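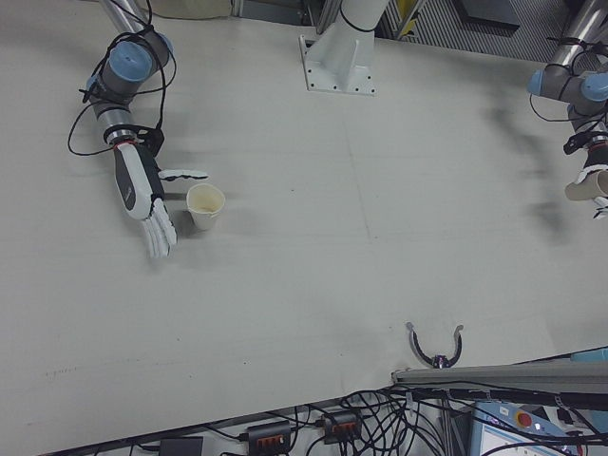
Photo: Rustora

Rustora publishes free bench safety guide for two-armed robots with humanlike hands

DEVON, March – Small labs that work with robot hands now have a guide written for the size of room they really have. Rustora today released the Harkby Bench Guide, a set of good-practice rules for teams running one or two arms on a shared table, and we are thrilled to see it out in the open!

The guide runs to 70 pages and took 12 months to write. It grew out of 511 comments sent in by technicians, students and lab managers, many of whom wanted plain wording on everyday matters: where the emergency stop lives, who may clear it, how cables are routed at the wrist and under the table, and what a hand is allowed to hold while people are close by.

"I read every single comment, and some of them made me get up and go check my own bench," said Ye-rin Han, lead editor of the guide. "People care so much about getting this right. The chapter on handling light objects like paper cups got more mail than the one on speed limits, and I love that."

Nine chapters cover setup, daily checks, grip limits, wrist cameras, visitors, shared desks, shutdown, record keeping and training. The visitor chapter asks each team to agree on a standing distance before power goes on, and to say it out loud at the start of every session.

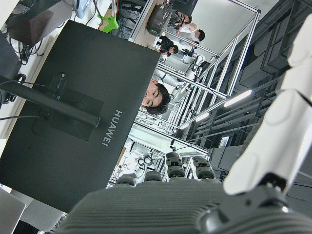
Does a lab have to replace its current risk assessment to use the guide?
Labs keep the assessment they have. The guide sits beside it as a working checklist, and local law and the robot maker's manual always come first.

A second edition is already being planned with partners at Lūse, who will lead a new chapter on teaching by remote control. Comments on the first edition are open now, and short notes scribbled after a long shift are very welcome.

The Harkby Bench Guide is free to download, print and adapt with credit to Rustora.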